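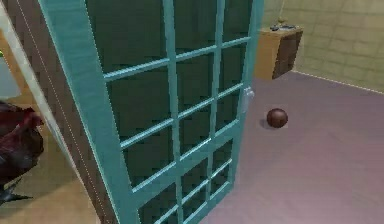
Shop Guides Reviews FAQ Contact

Guides > Doors and windows > Draft-proofing FAQ

Draft-proofing: the questions we get most

Will sealing my doors cut my heating bill by a third?
I doubt it. That claim gets passed around a lot and I have yet to see the bills behind it. In an old, leaky house you may notice a difference. In a newer one you'll mostly notice that your ankles are warmer.

Is the Tallix strip better than plain foam?
It lasts longer, as far as I can tell. Foam goes flat after a winter or 2. Whether that justifies the price depends on how much you hate scraping off old glue.

Gakex says its brush seal is good for 400,000 openings. True?
Maybe, on a test bench. Mine shed bristles by May. Grit gets in, the dog gets in, and benches have neither.

Do I need a pro?
For a door that hangs square, no. For one that drags or has dropped on its hinges, fix that first. No strip will make up for a bad hang, whatever the packet says.

What about the "energy audit" people who knock on the door?
One quoted me $300 to walk around with a smoke stick. An incense stick does the same job. Hold it near the gap on a windy day and watch the smoke.

Can I seal everything?
Please don't. Rooms with a gas stove or an open fire need air coming in, and bathrooms get moldy fast.

Is the Perrin film kit for glass any use?
Some - on single panes. It wrinkles if you rush the hair dryer part, and I wouldn't expect it to survive to a second year.

How long does one door take?
The box said 5 minutes. Allow an afternoon.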